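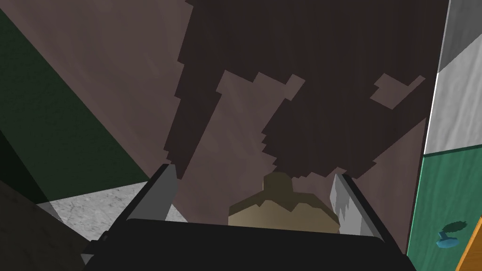 Tan object, faceted sides

Iveck Tenants Board – Storage Rules

hesposito
Residents are reminded that shared kitchen drawers must be cleared by August. 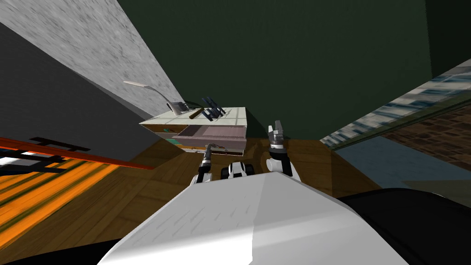 a_younis
The notice period is too short. Kilcombe allowed 40 days. An open drawer in a low pale cabinet invites use by anyone, and labels would settle the matter.

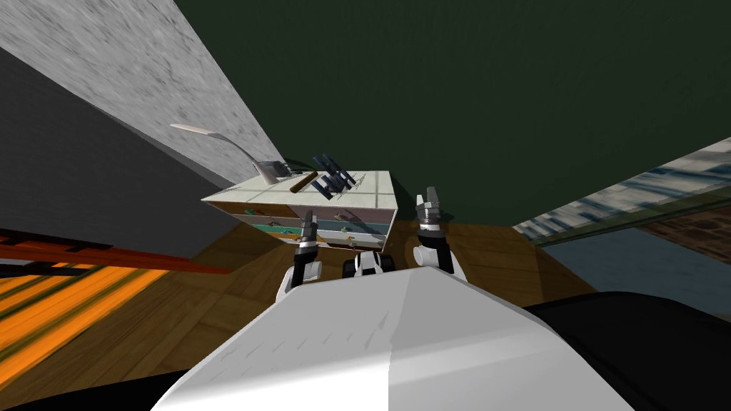 Small cabinet, pale gridded top

dleiva
I disagree. Labels were tried in unit 18 and ignored. 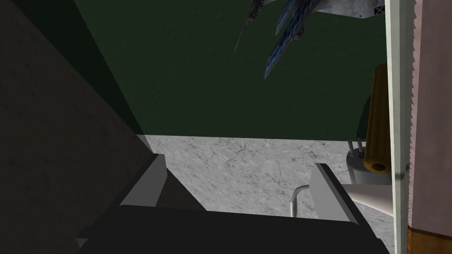 Reply 4 – egalanis
Please submit objections in writing to room 226.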